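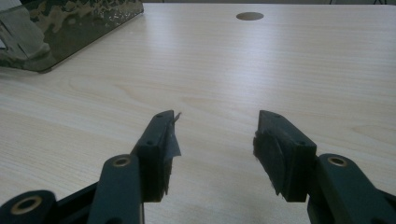
August
By Bo-ram Na

Cleaning and refinishing care for a light wood-grain desktop

Start by finding out what the top is made of. A laminate shows a repeating print and a seam at the edge band. Solid wood or veneer has grain that varies across the width. The steps below suit either, except where noted.

1. Vacuum with a soft brush, working along the grain.
2. Mix 2 teaspoons of dish soap into a quart of warm water. Wring the cloth until it no longer drips.
3. Wipe in straight passes, then dry at once with a second cloth.
4. Check for film. Crouch until the ceiling light reflects off the surface. Streaks show up at a low angle and vanish from overhead.

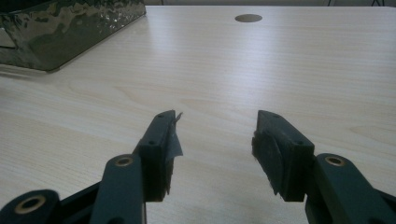 5. Clean the cable grommet separately. Use a cotton swab, and keep water off the cut edge inside the hole, where the core can swell.
6. Lift cases and bags when moving them. Grit under a base will scratch the finish.

For dull spots on lacquered wood, rub lightly with a 3,000 grit pad and a little water, then buff. Do not do this on laminate. The print layer is thin and cannot be restored.

Leave the top bare for two hours before putting anything back.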